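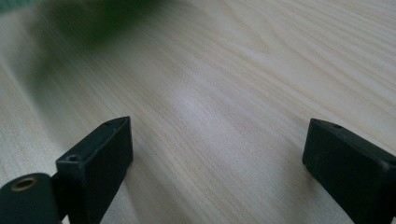 Tùng Bạch asked whether the gripper would be finished before the big bench at Postham has to be cleared for the chair-caning people, and he asked it so nicely, with a plate of something sticky in his hand, that I said yes without thinking. So I had better tell you all where we have got to, and then you can hold me to it.

Those of you who come in mostly for the lathe may have missed how this began. Back in the winter a handful of us at the Postham workshop decided we would like to build a hand-held gripper, the sort where you squeeze with your own hand and the fingers close on whatever is in front of them. The long-term plan (very long-term, at the rate we go) is to have a matching pair of fingers on the arm that Đạt Phí has been building in his garage over in Cluvstead, so that whatever we learn by hand can be passed along to the arm. We named ours Rinaldi, after the pasta sauce jar that held all the screws for the first month, and the arm is called Adby for reasons Đạt keeps to himself.

The fingers are black and fairly chunky, with slanted tops that narrow toward the tips, and we are on our third shape. The first pair was too slim and twisted when you squeezed hard. The second pair was stiff enough but met at the heel before the tips touched, so you could pick up a block of pine with it and could not pick up a washer to save your life. I spent a whole evening filing the second pair by hand, convinced I was one more stroke away from getting it right, and ended up with a lovely pile of dust and two fingers that were now different lengths. The third pair came straight off the printer with the slope changed, and I have promised to keep the file in the drawer.

The joint has been the part I've enjoyed most. Our early version had a plain printed hole with a bolt through it, and it was fine for an afternoon and then got sloppy, the way these things do. Now there's a brass-colored ring set into the end of the joint piece, and I am so pleased with it that I've been showing it to people who only came in to borrow a clamp. If you are planning something similar, drill the pocket slightly small, go slowly, and let the thing cool before you test the fit! I ruined a perfectly good part by being impatient, and it now lives on the windowsill as a pencil stand.

Our target for the pivot is 3000 squeezes before we take it apart and look for wear, and Đạt would like to go on to 4000, which I think is mostly because he has a little counter he wants to use. We'll be sharing out the squeezing between whoever is around, so if you find yourself waiting for glue to dry, please pick up the gripper and do a few, then write your number on the sheet by the kettle. Swap hands now and then. My thumb had plenty to say after the last long session.

There are still 3 jobs on the list: a softer pad for the fingertips, a better return spring, and a handle that suits people whose hands are smaller than mine. Tùng has brought in an old bicycle inner tube for the pads and is cutting strips from it. For the handle I'd love a few more of you to come and try the clay mock-up, squash it into whatever shape feels right, and leave it on the shelf with your name on it.

We are usually at the back bench until 9 in the evening, later if Đạt has brought the arm, and there is nearly always tea. The caning people get their bench in April, and I have told them so in writing.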